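About Drulex

Politics and climate policy, mostly pipelines, power lines and who pays for them. Based in Clurkarville. Small outfit, 5 of us on the payroll, no parent company.

Started in January with a mailing list of 33 people and a long complaint about how the Wemine transmission line was being covered. Every candidate in the county had a position on it. Hardly anyone had read the permit application. We read it (1,033 pages, appendices included) and put up notes. People wrote back, some of them pretty angry, and we kept going.

What we do

Track where candidates and office holders stand on energy bills. What they said, when, where, and how they voted after. If a position changes we log both versions and link to both. Primaries too - that's where most of the interesting stuff gets said.

Read the filings. Permits, rate cases, comment dockets. Plain-language notes go up free, usually same day, sometimes a day late if it's a long one.

Answer questions from local papers and radio. No charge, just say where you got it.

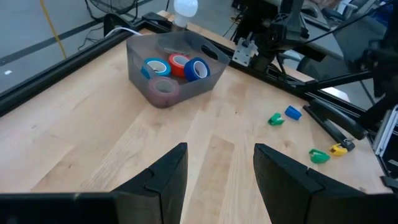
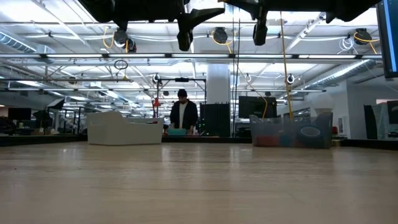
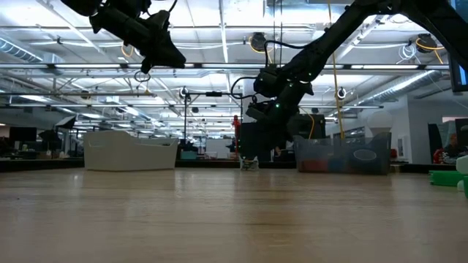
What we don't do

Endorse. Don't ask, please. We get the email every cycle from every side and the answer is the same.

Run polls. Take ads from campaigns, PACs or utilities. Publish a leaked doc without checking it first, even if that means somebody else gets there before us.

Money

Reader subscriptions cover most of it. The rest is a grant from the Mousavi Fund, renewed yearly, no say in what we publish. Anyone who gives over the disclosure limit is listed on the Funding page. If you'd rather not be listed then give less.

Corrections

We make mistakes. Send them in with the link and the line that's wrong and we'll fix it at the top of the piece, not burried at the bottom. Three so far on the Wemine series, all still posted.

Getting in touch

Tips, documents, meeting agendas your county forgot to put online - use the contact form. Paper is fine too, drop it at the front desk weekdays. We try to anwser everything but hearing weeks are slow.

Page last updated November 22, 2021. New docket tracker goes up when the Wemine comment period closes.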